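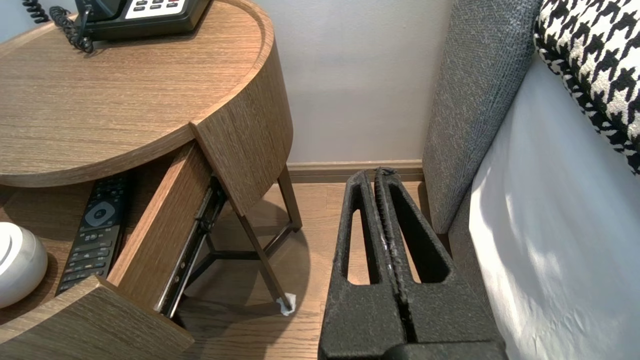

Tiburcio Tlapale
Senior Member, 3342 posts

Talk me out of the round nightstand (or into it)

I have owned this thing since November and I still can't decide if it's furniture or a prank. It's the Bodau, the round one with the oak look and the skinny dark metal legs, $200 after I'd haggled with a man who plainly wanted it out of his life. I should have asked him why.

Issue one is the drawer. It's a slice of a circle, so the front swings out like a jaw and the inside is shaped like nothing any human has ever needed to store. It's also about as deep as a baking sheet. The remote fits if you lay it in on the diagonal. A paperback fits if you didn't like it much. When it's open you get a fine view of the steel runner and its little roller, which I assume the designer hoped you'd never look at.

Issue two is the rim. There's a slight lip along the curved edge on top, and I will admit it's nice. Pens stay up there. But then I put the desk phone on it, and a desk phone is a rectangle, and a rectangle on a circle eats the entire circle. Add the coiled cord and there's room left for half a glass of water.

Yes, I have a corded phone by the bed. We did that argument already in the other thread.

Gangadharan Rao
Member, 1882 posts

We did not finish that argument. You left.

Anyway, you've got this backwards. The drawer is fine, your expectations are a chest of drawers. A nightstand drawer holds the remote, one charger and the thing you don't know what it is. I see you already have the thing. What's the white dome?

oakandashes
New Member

Is it real oak? My sister has one that looks just like it and hers is a sticker.

Tiburcio Tlapale
Senior Member

@oakandashes The listing said "oak finish," and I've been around long enough to know what the word finish is doing there. Grain looks good from bed. Everything looks good from bed.

@Gangadharan The white dome is the thing. You don't ask about the thing.

My real complaint is how it goes with everything else. The curve looked great on its own in the seller's hallway. In my room it has to live near the houndstooth cushion and the tan leather-look surface, and now I've got wood grain going one way, checks going the other, and a groove running along the curved face like a racing stripe.

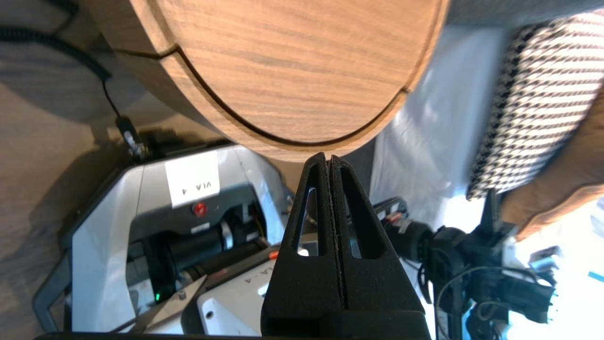
I've tried turning it so the drawer faces the wall, which gave me a very handsome round table with no drawer. Two days of that and I was keeping the remote in my shoe. Turned it back. So the question stands: keep it, or go square and boring with the Nnaji?

Gangadharan Rao
Member

Keep it. The cushion is the problem. Houndstooth is a fabric that wants to be the only one talking.

pelmet_hound
Member

Counterpoint, the cushion is the best thing in this thread and I'd sell the nightstand, the phone and possibly Gangadharan.

On the legs: I had a Vullatent table on thin metal ones and it walked across the floor every time I put a mug down. I see you've got something white on one foot. Do all of them. One padded foot on a wood floor just means it walks in a circle.

oakandashes
New Member

Would a drop of oil on the roller help? My sister's squeaks. Hers is still a sticker though.

Gangadharan Rao
Member

No oil. Oil collects fluff and then you have a fluff roller. Wipe the runner with a dry rag and leave it alone. And push the phone back against the wall, Tiburcio, with the cord behind it. You'll gain room for a whole glass.

Tiburcio Tlapale
Senior Member

If I push it back I have to sit up to answer it, and then I may as well be a person who gets out of bed.

Fine. Felt on every foot, dry rag, cushion gets moved to the other side of the room where it can talk to itself. I'll give the Bodau until spring. If it's on the classifieds board after that, please nobody tell the buyer about this thread.

pelmet_hound
Member

How much for the cushion?

Filed under: Bedroom > Small Tables & Other Regrets

Recent threads on the Tunton boards
Nnaji two-drawer: is the back panel cardboard or am I unlucky
Corded phones by the bed (locked)
Getting wax off a wood floor without a divorce
Leather and checks in the same room, yes or no
Remote control storage, part 2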